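Cada cierto tiempo alguien me manda un vídeo de un robot que dobla toallas y me pregunta si ya puedo despedirme de la escoba. Llevo 13 años trabajando en almacenes y contesto siempre igual: enséñame el vídeo sin acelerar.

El último me lo pasó Younes Badawi, con quien compartí turno en Savside. Según él, lo de recoger la mesa está "prácticamente resuelto". Le pregunté qué mesa. La de mi cocina un sábado por la noche tiene migas, un vaso pegado al mantel, el cargador de alguien y una carta del banco que no hay que tirar. Ahí lo difícil es saber qué se guarda y qué va a la basura, y eso no lo arregla una pinza mejor.

En la nave pasa algo parecido. Nos trajeron una célula de picking de Nellix que iba como la seda con cajas iguales. Llegaron las bolsas blandas y el encargado acabó poniendo a 2 personas al lado para recolocar lo que se torcía. En la hoja del proveedor seguía figurando como puesto automatizado. Hicimos unas 2.368 líneas aquella semana y me gustaría saber cuántas fueron de la máquina sola. Lo pedí por correo y sigo esperando.

No digo que no se avance. Coger una lata que está de pie, con sitio libre a los lados, o llevar cosas a una cesta me parece un trabajo serio, y hace unos años ni eso.

La cesta y la lata, primero; después, la lata de cerca:

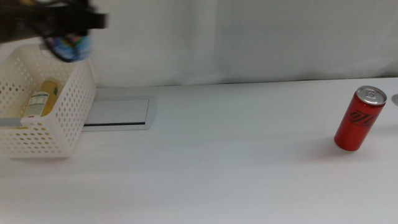
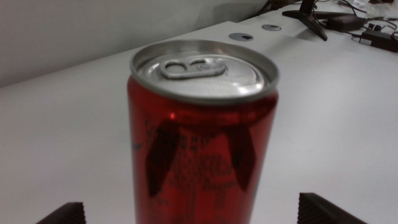 Ahora bien, de eso a "te recoge la casa" hay un trecho que los folletos se saltan. Mi suegra vacía una bolsa de la compra hablando por teléfono y aparta sin mirar los huevos. Cuando una máquina haga eso en su cocina, con su luz y su gato, me siento a negociar. Younes dice que en 5 años. Me he apostado una cena y pienso elegir yo el restaurante.

Compartido 13 veces · 5 comentarios

Contacto | © Todos los derechos reservados | Volver arriba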